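Maintaining the Workbench: Notes on the Wooden Top and the Small Tools

Posted 19th May in Workshop

The workbench in the back room of the Zalewska house has been in regular service for 3 years. In that period it has been used for furniture repairs, picture hanging, one set of shelves and a considerable amount of sorting. This entry records the present arrangement of the bench and the procedures followed for its upkeep. Readers who followed the earlier entries on the Pimau shelving will find that several decisions made then have since been revised.

The bench top is 60 inches wide. It was purchased secondhand through the Skirkasska exchange, together with a vise that was later returned. The seller had applied a dark wax, which was removed in full before the top was put to use. No stain has been applied since. A pale surface is preferred for small work, as dropped screws and bits are easier to find on it.

Marks are accepted as part of ordinary use. Scuffs and small dark spots are left alone unless they can be felt with a fingertip, in which case the spot is sanded lightly along the grain and wiped down. Full sanding of the top is reserved for July, when the windows can be kept open for the entire day.

With respect to tools, the policy is that only those required for the current task may remain on the bench. Everything else is returned to the wall or to the drawer below. The powered screwdriver is the most frequent exception, because it is needed at nearly every stage of assembly. Long bits present a separate difficulty. They roll, and they should never be set down near the front edge.

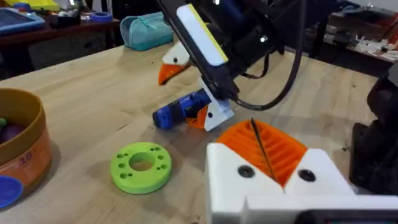
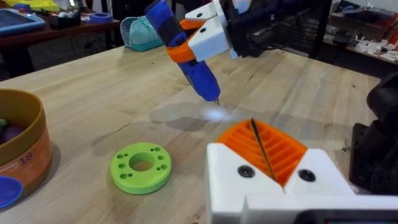

The pale wooden top and a blue power tool, in both views.

Small parts are kept in round containers with lids. An earlier system of flat trays was abandoned after one was knocked to the floor and its contents had to be sorted again from the beginning. Containers have the further advantage that they can be moved to one side with one hand. Lids are to be replaced at the end of each session, a rule that is observed less consistently than it should be.

Drill bits are stored by length in a canvas roll. Any bit that has become dull is set apart for sharpening and is not returned to the roll in the meantime. The Trarusance sharpening guide, obtained last year, has proved adequate for this purpose, although its instructions are poorly translated and the second page is best ignored.

Sanding is done with 2000 grit only where a very smooth finish is wanted, such as on the edge where the forearms rest. Elsewhere a coarser paper is sufficient.

Two matters remain outstanding. The left rear leg requires a new leveling foot, and the lamp over the bench should be moved farther back so that it no longer shines directly into the eyes of the person seated. A replacement foot has been ordered. The lamp will be addressed once the ceiling has been repainted.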